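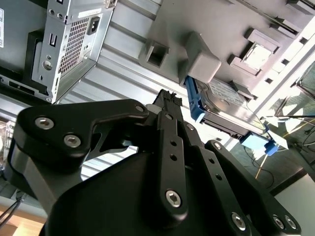 Pulling the hard drive out of an old office desktop takes Joaquim Prata less than a minute. Getting a robot to do it has taken him most of the year, and he has been through two grippers along the way.

Prata runs the trials bench at Metance, a small electronics recycler that handles computers retired by schools and councils. The drives have to come out before anything else happens to the machine, and it is dull, knuckle-scraping work. The company wanted to know whether an arm could take some of it on, and what sort of hand it would need.

The first candidate was the Tarex, a plain parallel gripper with flat jaws. It was strong and cheap to fix. It was also too wide for most drive bays, and it tended to push a plastic carrier sideways instead of squeezing the tabs together.

The second, the Bautista, has jointed fingers with narrow tips. It costs more and it is slower to set up, but it can get down between a drive cage and a power supply without fouling on either.
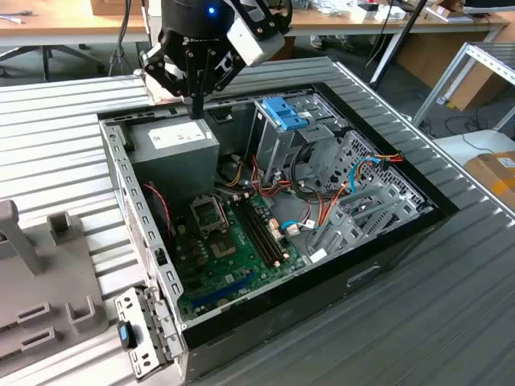
The gripper over an opened tower, with the drive cage and its blue latch in the upper middle of the case.

Celeste Correia, who writes the test plans, put both grippers through 200 attempts on the same set of towers. An attempt counted only if the drive came out with its carrier whole. The Tarex managed 39. The Bautista did well enough to stay on the bench, although Correia won't give a final figure until the trials finish in June.

Cables are the harder problem. A drive sits still and a cable doesn't, and every manufacturer routes them differently. Correia's log of failed grasps runs to 1,337 lines across both grippers, and she says most of them mention a power lead or a ribbon cable somewhere.

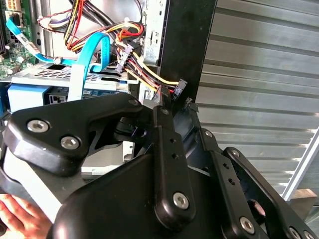 Fingers in among the power leads, with a flat grey ribbon cable held to one side by hand.

The wrist camera helps on the approach, but the fingers take up a good part of its view once they are inside the case. Carolina Marinho, who looks after the software, leans on the fixed camera for the wider picture and switches to the wrist for the last few centimetres. She would like a third camera on the far side of the bench. Prata would like softer fingertips first, and has a set on order.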